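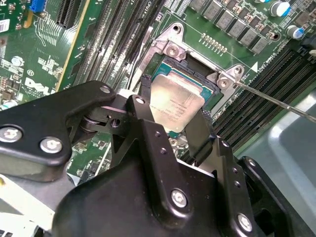 March 12, 2025

Server board day. I had put this off since January and the spare parts box was starting to annoy me every time I walked past it, so after breakfast I cleared the long table and got on with it.

The board is the one Benedito Sampaio sold me when he closed the Trindade office. He asked 42 dollars for it with the processor still in the socket, and I paid him 40 because that was what I had in my wallet. He said it ran fine until they shut the rack down. I believe him, but I wanted to look under the heat sink before I put any more money into it.

The heat sink came off with less trouble than I expected. I ran the old machine for 10 minutes last time I did this kind of job, to soften the paste, but there was no way to power this one on the table, so I just loosened the screws a little at a time, going corner to corner, and twisted. The paste underneath was gray and crumbly. Alcohol and coffee filters, same as always. Paper towels leave lint.

The metal top of the CPU is shiny silver again. I still can't make out the printing on it in any of the pictures, so I need to copy the model number down by hand with the magnifier and keep it with the board. I said the same thing about the last board and never did it.

The socket has a silver bracket held with screws, and a thin lever on the left side. I spent a while on the bracket screws. The rule I go by is half a turn each, then move to the next one, and stop the moment anything feels wrong. My hands are steadier before lunch, so I did that part first and left the memory for later.

Memory slots: blew them out with the hand bulb. I have four sticks from the Kungate machine that should fit and two from somewhere else that I'm less sure about. Will try the four first. The slots are marked on the board but the lettering is faint, and I had to tilt the lamp to read it. The manual I found is for the Drornimar version, and Benedito thinks mine is the Fukodov one. The slot order may be different. I wrote to him to ask if he still has the right booklet.

Checked the blue capacitors by the corner. Flat tops, no bulging that I could see. Good enough.

Lunch was soup. Rain most of the afternoon.

After lunch I looked up power supplies and got discouraged. The one I want costs more than everything else put together. There is a used one across town, but the listing says it has 2,000 days on it, and I don't know if that is a lot for a power supply or not. I'll ask Benedito that too.

Put the screws in the egg carton and wrote on the lid which hole they go back to. Board is in its bag on the top shelf.

Still to do: fresh paste, model number, booklet, a decent fan. Also return the magnifier to the sewing drawer before somebody needs it.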